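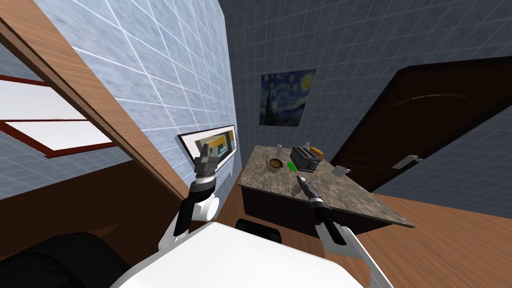

Blog > Money and Law > Small Claims

I got a letter in November from a man I used to share an apartment with, Crescencio Echevarría, asking for $500. He said it was a loan. I remembered it as his half of the deposit on the place on Aranda, and I had given that back to him when he moved out. I wrote and told him so. The next thing I got was a notice from the court.

I had never been sued before. The filing fee and service came to $148, which he had paid and was now asking me for too. A lawyer at Droritz told me over the phone that they don't take anything that small, but she said to bring paper. Anything with a date on it.

So I spent two evenings at the kitchen table going through old bank statements. The bank we used then was Clurkedari Savings, and they only keep 4 years online. Ours was older than that. I had to ask for copies at the branch and wait for the mail. The check was there, made out to him, cashed the week he left. I had written "deposit" on the memo line, and my handwriting is bad, but you can read it.
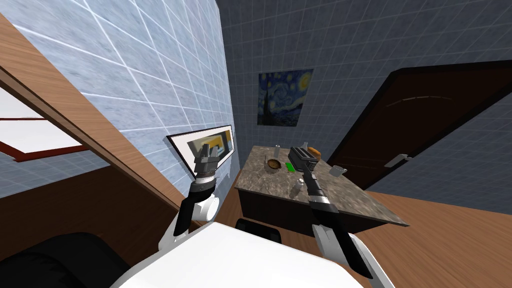

Tiled walls, wood floor, and a framed picture.

The hearing was at the Gradelton courthouse at 9:30 in the morning. We sat on the same bench in the hallway and said hello. His cousin Aurelio Esteban came as a witness and wasn't called. The judge asked Crescencio if he had a note or a text or anything else that used the word loan. He had a text from me saying "I'll get it to you." The judge looked at that for a while, then looked at the check.

She ruled for me. The whole thing took less time than finding parking. He doesn't get the fee back.

I don't think he was lying. I think he forgot the check, and I had forgotten the text. We haven't spoken since the hallway. I still have his blue cooler in my storage unit and I should probably mail him about it.

Contact | Copyright, all posts by the author | Back to top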